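Search this site
Search for: Go
Home – About Us – Visits

About Cirkia

Cirkia is a small automation workshop and training school in Killard. We help local manufacturers try out robots before they buy them, and we teach the people who will be working beside the machines. The company was set up by Frauke Ruppert, who still runs it, and Rajkumari Agarwal, who looks after the teaching side. We have seven people on staff. Most of them worked on a factory floor before they came to us.

Our building is the old Murero dye works on the river road. We took one floor at first and now have the whole place, apart from the loading bay, which is let to a tile merchant. The robot cells are on the ground floor. The classroom and the office are upstairs.

What we do

A customer usually comes to us with a job that is dull or hard on the wrists. It may be packing jars, turning castings, or moving trays from one line to another. We set up a test version of the job in one of our cells and run it for a few days. At the end the customer gets a written report with cycle times, a list of what went wrong, and our opinion on whether a robot is worth the money. Sometimes our opinion is no. We charge the same fee either way.

The training courses run for three days and are for operators and maintenance staff. You do not need to know any programming. On the first day people learn how to stop the arm, how to start it again safely, and how to move it by hand. The second day is for teaching it positions. On the third day everyone builds a short task and shows it to the rest of the group. We keep the groups small enough that everyone gets plenty of time on the machine.

We do not sell robots and we take no commission from the companies that do. If you ask us which make to buy we will tell you what we have used and what broke.

Our open day

We open the workshop to the public once a year. The last one was held on 2022-11-18, and over 1737 people signed up for the newsletter afterward, which is far more than we could ever fit in the building. Entry was by ticket in one-hour slots. The tickets went in two days, and we are sorry to everyone who was left on the waiting list.

The day began with a short talk from Frauke on how the company works and what a test run costs. After that each group went down to the cells with one of our trainers. The packing cell from the Pant project was running all day with the guards closed, and visitors could follow the arm's position on the screen outside. Pant is a job we did for a bakery supplier that wanted to load mixed cartons without a separate machine for each size. The customer was kind enough to let us leave the cell up for visitors.

The second stop was the tabletop demonstration, and this was where most of the questions came up. Rajkumari uses small colored blocks for it, in different shapes, and they are the same ones she uses on the first morning of the operator course. She likes them because everyone in the room can see what the task is. Group the reds, group the blues, leave a gap here. If the arm goes to the wrong place you do not need an engineer to tell you.

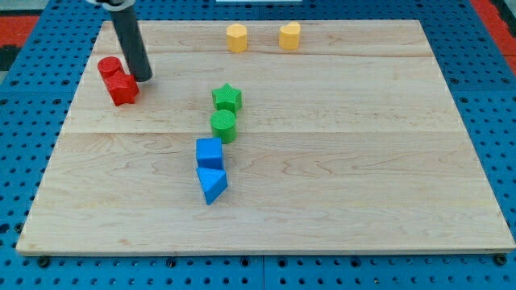

Visitors asked how the arm knows where a part is, and how close is close enough. Rajkumari's answer was that it depends on the part. A cylinder can be turned any way you like and it still looks the same from above. A star or a heart cannot, so the angle matters as well as the position. On a real line this is where a lot of the setup time goes – the robot can reach the part on the first day, and then you spend a week getting it to arrive at the right angle.

Several people also asked about jobs. Frauke took those questions herself at the end of each slot. Her view is that the companies we see mostly cannot fill the shifts they have, and that the staff should be in the room when the decision is made. For that reason we ask every customer to bring at least one operator to the test run.

Visiting us

Schools and companies can book a visit at other times of the year. We do group visits in the morning only, as the cells are in use after lunch. Please wear closed shoes. There is a ramp at the river road door and an elevator to the classroom. Parking is limited – the lot behind the tile merchant is not ours, so please do not use it.

The workshop is closed for the second half of December. Messages sent then will be answered when we are back.

3838 views
Shared 7 times

3 comments

Millrace
Went in the second slot with my dad, who ran a press for years. He asked so many questions we nearly missed the packing cell. Will there be more tickets next time?

Cirkia office
Thanks for coming, both of you. We are looking at doing two days. It will go in the newsletter first.

dot_k
Is the operator course open to people who are between jobs, or does a company have to book it? I couldn't find that on the courses page.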